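The Green Folder

Monday, 09/11/2020. I wrote the date on the back of my hand so I would not have to ask anyone what day it was.

The office at Willari was closing and I had been told to clear the last of it. The firm had rented the place for nine years. The movers from Tostell had come on the weekend and taken the shelves, the good lamps and the long table from the front. They left the smaller things, and a list of what I was supposed to do with them.

I started at the doorway because the list did. The light in the next room was on, one bright tube under the pipes. I had walked through that doorway every working day since August and had never looked up at the ceiling. There was a patch of brick in there too, red going to brown. When I took the job they told me the brick was the reason for the rent. 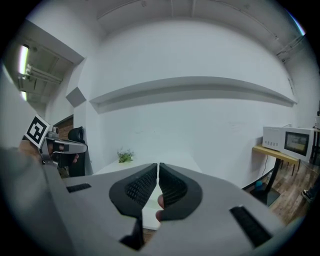

The doorway, with the light still on next door.

The small gray square on the white wall was not on the list. I had always taken it for a speaker, though I never heard anything come out of it. I decided that if it was not on the list it was not mine to take down.

By then it was past noon and I had eaten nothing but crackers. I went on to the white table.

The folder was the last item, number 57. The list said "green folder, to Kovács, by hand." Kovács was the law office across the river. I had carried things there before, mostly envelopes, and once a box of keys that weighed more than it should have. I had never been told what any of it was for, and I was paid the same either way.

I had expected dark green, the kind with a string. It was pale, like mint ice cream.

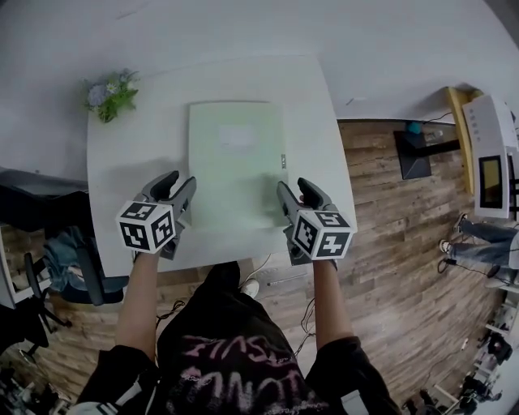

Number 57 on the list, and the flowers.

The flowers were not on the list either. They were the artificial kind, a pale blue close to lavender, with green leaves. In all the time I worked there I had thought someone was watering them. I had even moved them once to get them more sun.

I did not open the folder. I want to be clear about that, as I was asked about it later, twice, by two different people. I read the cover of the list again to see if there was anything about opening it. There was only the name of the sale, Cistivwood, and a phone number with a 7 that could have been a 1.

The bus to the river took a long time. I kept the folder flat on my knees with both hands on it. At Kovács the woman at the desk gave me a receipt and an envelope with 400 dollars in it, my last pay. She asked if the place was empty now.

I said it was, except for the flowers.

She wrote that down - I don't know why - and asked me what color they were. I told her blue. Then I went back across the river and got them.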